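Equipment Fund: Frequently Asked Questions

Bin-picking and robot cell purchases

Last updated May 15, 2024

These answers are for teams at the Imden and Istbridge workshops who want to put a robot cell, or parts for one, into next year's equipment plan. If your question isn't covered, ask Glenys Prydderch in Purchasing before you fill in the form.

Who can apply?

Any workshop team with a cost code. Student projects need a member of staff to sign for them. Teams at Bragança use their own local form, but Igor Sobczak will read a draft if you send it to him early.

When is the deadline?

Forms go to Tracey Ellwood by the last working day of July. Late forms are held over to the next round. You can change figures after you submit, up until quotes are checked, but you can't add new items.

Do I need three quotes?

For anything over £2,000, yes. Under that, one written quote will do. If only one supplier makes the part, write a short note saying so and attach it to the quote. Quotes must be valid for at least 30 days from the date you send the form. Prices copied from a web page don't count as a quote.

We already have an arm. What else should be in the budget?

The arm is often the part that is easiest to price. Teams tend to forget:

Gripper and spare fingers
Air fittings, tubing and a regulator, if the gripper is pneumatic
Cable dressing for the wrist
Bins, and something to hold them in place
Test parts
Guarding and any changes to the floor layout
Delivery, lifting and electrical connection
Training for at least two people

Put each on its own line. A single line marked "accessories" will be sent back.

How much should we allow for cables and hoses?

Ask the supplier for a dressed price and an undressed price, then compare. Cables on the wrist bend every time the arm moves, and they are a consumable. Budget for one full replacement set in the first year. Jolanta Jasińska keeps the list of lengths and connectors used at Istbridge and can tell you what is already on the shelf.

Can we buy a used arm?

Yes, with conditions. We need the service record, the controller model and software version, and written confirmation that the pendant is included and working. A replacement pendant can upset the whole budget. Tumelo Mabuza must inspect the arm before a deposit is paid, and his travel goes on your cost code.

Should we order a proper bin fixture straight away?

Leave it until the trials are finished. Bin position nearly always changes once you start picking near the walls, and a machined fixture is expensive to alter. For the trial stage, put in for bar clamps and a flat board. Clamps can be moved the same afternoon and used on the next job.
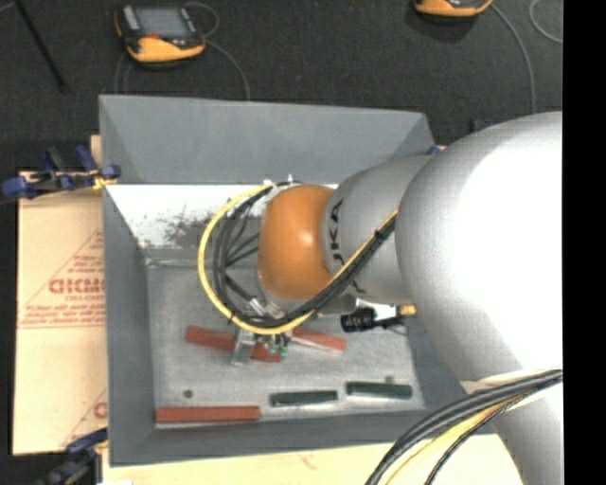 What test parts should we buy?

Start with simple blocks in two colours. They are cheap, they stack and tip in awkward ways, and they can take being dropped. An order of 32 is plenty for a first trial. Move on to real production parts only when the team is happy with picks in the corners and along the near wall.

Is the Wasusora vision package covered by the site licence?

No. The licence belongs to the Imden inspection line and can't be moved. Ask for a separate quote and show the yearly renewal as a running cost.

What counts as a running cost?

Licences, service contracts, replacement cables, gripper pads and compressed air. These come out of your own budget after the first year. The form has a box for them and it must be filled in, even if the figure is nil.

Can we spend from petty cash while we wait for a decision?

Up to £200 per project, for small items such as clamps, ties and fittings. Keep the receipts. Petty cash can't be used for deposits or software.

How long does delivery take?

It depends on the supplier, so ask for a lead time in writing with the quote. Count from the date of the purchase order. Large items also need a delivery slot, and at Istbridge the loading bay has to be booked through Tracey.

What happens if our bid is turned down?

You will get a short written reason. Most bids can be resubmitted the following year with fresh quotes. If the trouble was the total, talk to Glenys about splitting the cell into a trial stage and a production stage, with a separate form for each.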